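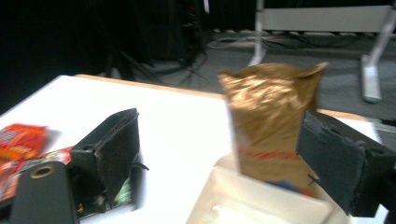
How often does the resin in the softener tank have to be replaced?
Replace it when hardness at the outlet stays above the set value after two full regenerations in a row. On municipal water this is normally a matter of years. On well water with iron it comes sooner.

4. Setting Up the Vasteven Water Softener

4.1 Before you start
The unit must stand on a level floor within reach of a drain and a grounded outlet. Leave 16 inches of clear height above the salt tank so that the lid opens fully. Do not install the unit where the temperature can fall below freezing.

Caution: Shut off the water heater before closing the main valve. Heating elements can be damaged if the heater runs partly empty.

4.2 Connecting the bypass
1. Close the main valve and open the lowest faucet in the building until the flow stops.
2. Push the bypass onto the two ports at the rear of the control head. The arrows must point in the direction of flow.
3. Fit both retaining clips. A clip that is seated correctly cannot be turned by hand.
4. Turn both bypass handles to BYPASS.
5. Open the main valve slowly and check all joints for leaks.

Note: Units with the older Trodier head have the inlet on the left. Check the marks on the casting before cutting pipe.
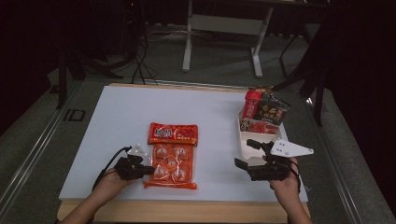 4.3 Drain line
1. Push the drain hose onto the barbed fitting and tighten the clamp.
2. Run the hose to the drain without kinks. The maximum length is 18 feet.
3. Secure the free end with an air gap of at least 2 inches above the rim of the drain.
4. Connect the overflow elbow on the salt tank to a separate hose. This line works by gravity and must slope down along its whole length.

Caution: Do not join the overflow hose to the drain hose. Waste water can back up into the salt tank.

4.4 Filling and first regeneration
1. Pour three gallons of water into the salt tank. This is done only at first start-up.
2. Add salt pellets until the tank is half full. Do not use rock salt.
3. Open the inlet handle one quarter of the way and wait until the water at the drain runs without air.
4. Open both handles fully to SERVICE.
5. Hold the REGEN key until the display shows C1. The cycle takes roughly 14 minutes longer the first time.

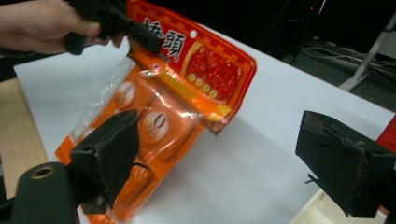

5. Set the hardness value from your water report. If the report gives parts per million, divide by 17.1 to get grains per gallon.
6. Set the clock. The default start time for regeneration is 2:00 a.m.

Note: The Ollis remote display shows dashes until the first cycle is complete. The settings can be entered during this time and are kept.

Section 4 revised in November by Nadège Gaillard. Wiring for the Idahosa flow sensor has moved to Section 6.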